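Chapter 6
Choosing and Assessing a Robot Hand

In this chapter you will study:
how a multi-fingered hand is sold, and what comes in the kit
the main parts of a jointed hand and how they affect its work
how to read a supplier's figures for load, life and service
how to plan a fair trial before buying

6.1 Introduction

In Chapter 5 we dealt with simple two-jaw grippers. They are cheap, strong and easy to mend, and for boxes, bottles and machined parts they are often all a firm needs. They do less well with goods that have no fixed shape. A folded towel, a bag of rice or a coat on a hanger gives a flat jaw very little to hold on to.

Jointed hands are meant for this second kind of work. They cost more, they have more parts to wear out, and they take longer to set up. The buyer has to decide whether the extra reach and the softer hold are worth the money. This chapter follows one such decision from start to finish.

The product is the Triltetti hand, made by Lirkine and sold as a kit for fitting to an existing arm. The buyer is Podley, a laundry and linen hire business that wanted to hand over part of its sorting work. Podley already had two arms in use, both with flat jaws, and had found that thin cloth slipped out of them or was picked up two pieces at a time.

6.2 What is in the kit

The standard Triltetti kit contains the hand, a mounting plate, a small camera for the wrist, a control box, cables and a set of spare fingertips. The arm is not included. Software for basic grips comes with the control box, and further grips can be bought by yearly licence.

Lirkine also offers fitting and training as a separate service. Podley took the fitting but not the training, as its own staff had done similar work on the older grippers. Case Question 2 at the end of the chapter asks you to consider whether this was a sound choice.

6.3 The hand at work

Each finger is a short chain of links joined by pivots. The links are hard, so that they hold their shape under load, and the tips are covered in dark grey rubber to give grip. The thumb is larger than the fingers and wears a ribbed rubber sleeve, called a bellows. A bellows can fold and stretch as the thumb moves, and it keeps lint and dust out of the parts beneath. In a laundry this matters a good deal, as lint is the most common cause of stiff joints.

The palm has its own surface of fine curved ridges. When cloth is pressed against it by the fingers, the ridges add friction without the need for a tighter squeeze.

The fingers need not act as one. Their tips can rest at different heights, so that one reaches the cloth before the others.
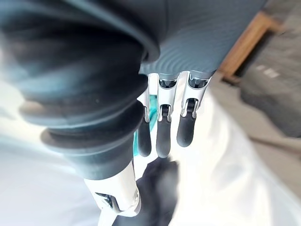
6.4 Reading the supplier's figures

A data sheet is written to sell. The figures on it may be quite correct and still tell you little about your own work, so each one should be read with a question in mind.

Take service life first. Lirkine advises an inspection of the bellows every 1,000 hours and a change of fingertips at 3,000 hours. These periods assume clean, dry conditions. Podley asked for the figures in a damp room and was told that none were held. It therefore chose to inspect more often in the first months and to keep its own record of wear.

Next, consider speed. The data sheet gives a full close and open of the hand, with no load, at a rate of 38 per minute. No user will reach this in practice. The arm has to travel, the camera has to find the cloth, and the hand has to let go cleanly before the next pick. A useful trial measures finished items in an hour.

Last, look at the cost of stopping. A worn fingertip on the Triltetti can be changed on the arm with a hand tool. A damaged bellows means taking off the thumb. Podley compared this with a rival hand from Cheng, which has no sleeve at all. The Cheng hand was quicker to strip down but needed cleaning at the end of every shift.

6.5 Planning a trial

Podley agreed a trial of 60 shifts before paying the full price. The terms were set out in writing and covered three points: the goods to be handled, the number of dropped or doubled items allowed, and who would pay for parts during the trial.

The goods were chosen from the ordinary day's work, including creased and mixed loads. This is good practice. A supplier's demonstration will often use items that are known to suit the product, and a buyer who tests with the same items learns only what the supplier has already shown.

Before going on to Section 6.6, draw up a list of the goods you would include in a trial at a workplace you know. Mark those that a two-jaw gripper could handle equally well.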